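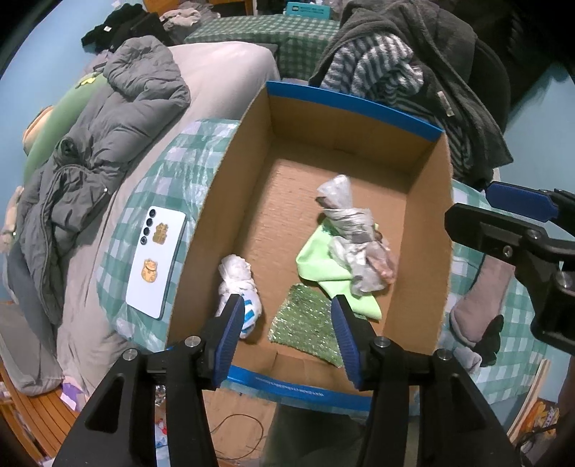
Cheapest way to send a box of clothes to Illey?
Posted by Knut Seidel in Moving & Mailing

I'm moving from Sundville to Illey in October and most of my stuff is going in the car. What's left is clothes and some fabric, maybe two boxes. The post office in Sundville wants more than I'd like to pay. Has anyone used the bus freight desk? I don't need it fast, and nothing in there is breakable.

petau_mike
Bus freight is what I used last year. They charge by weight up to a size limit, so pack heavy things in the smaller box. The desk opens Saturday at 8 and the line gets long by 9. Tape the bottom seam twice. You have to pick it up yourself at the other end – they don't deliver.

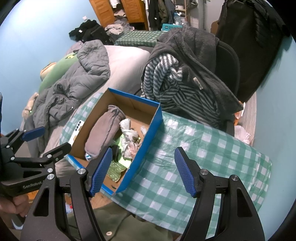
Open box on the checkered cloth.

Get a receipt with the declared value on it. Mine was 400 and they never asked for proof.

Rowena T.
just mail it, the bus lost mine

dlk_44
Check the size of the box before you pay anyone. Two half-full boxes usually cost more than one full one. Roll the clothes and put socks in the gaps. If you take loose fabric, fold it flat on the bottom. Write the Illey address on a sheet of paper inside as well, in case the label comes off.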